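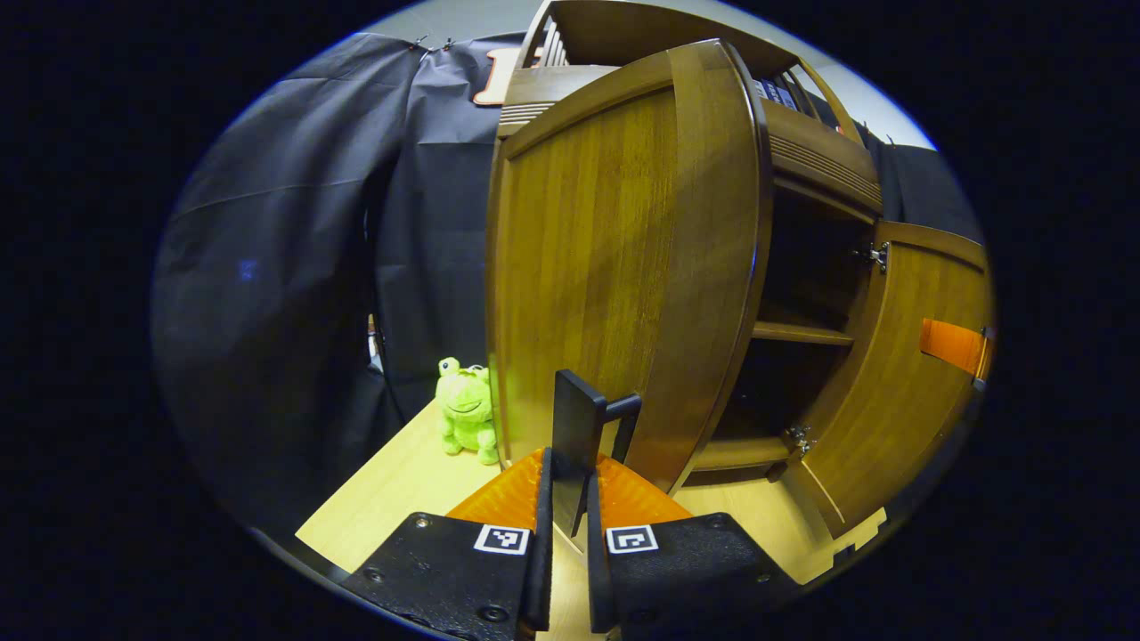 Lorna Ambrosio wrote in to say that my old entry on cabinet hinges skipped the butt hinge almost completely, and that a person can't make sense of the newer kinds without it. Fair enough, Lorna! I've rewritten the whole thing, and the butt hinge goes first.

Home > Household > Furniture > Parts > Hinges
Print this page | E-mail this page

Cabinet hinge

A cabinet hinge is the joint that lets a cupboard door swing. Most have two leaves, one for the door and one for the case, and a pin or pivot that the leaves turn on. I've been fixing up old cupboards for years and I still get a small thrill when a door I've rehung closes flush on the first try (it doesn't happen often).

Butt hinge

The butt hinge is the plain one. Two flat leaves fold together like a book, with a pin down the middle, and each leaf sits in a shallow recess called a mortise. Cut the mortise too deep and the door binds on the hinge side and springs back at you. Cut it too shallow and you get a gap. The cure for too deep is a slip of card behind the leaf, and I've pulled some beautiful bits of old card out of cupboards — train tickets, seed packets, half a postcard of Olten.

Older butt hinges were cast iron or brass. Steel is stronger for the money, but brass looks better on a small door and won't rust in a bathroom. Misaki Amano, who taught me to cut a mortise with a chisel, wouldn't have steel in the shop at all, and I think she was a bit hard on it.

Surface hinges

These screw straight onto the face of the door and the frame, with no recess. The H hinge, the HL hinge and the butterfly are all in this family. They're forgiving to fit and you can see every part of them, so people tend to choose them for looks. I like a plain H on a painted kitchen door.

Concealed hinges

The cup hinge is what most people have in a modern kitchen. A round cup drops into a hole bored in the back of the door, and an arm reaches to a plate on the side of the case. Screws on the arm move the door up, down, in, out and sideways, which is a wonderful thing when your floor slopes like mine does. The opening angle varies a good deal, so look it up before you buy, especially if there are pull-out shelves behind the door.

Knife hinges and piano hinges

A knife hinge is two flat strips that cross like scissor blades, set into the top and bottom edges of the door. It's lovely on a display case and miserable to adjust. A piano hinge runs the full length of the door, and I use it for long lids that would sag otherwise.

How many to use

Two will do for a small door. I go to 3 on anything tall or heavy, with the extra one in the middle. Keep the screws snug, and if a hole has worn out, glue in a wooden plug and drill again once the glue has set overnight.

Filed under: Hinges, Cabinets, Woodwork, Home Repair
Previous | Next | Index | Back to top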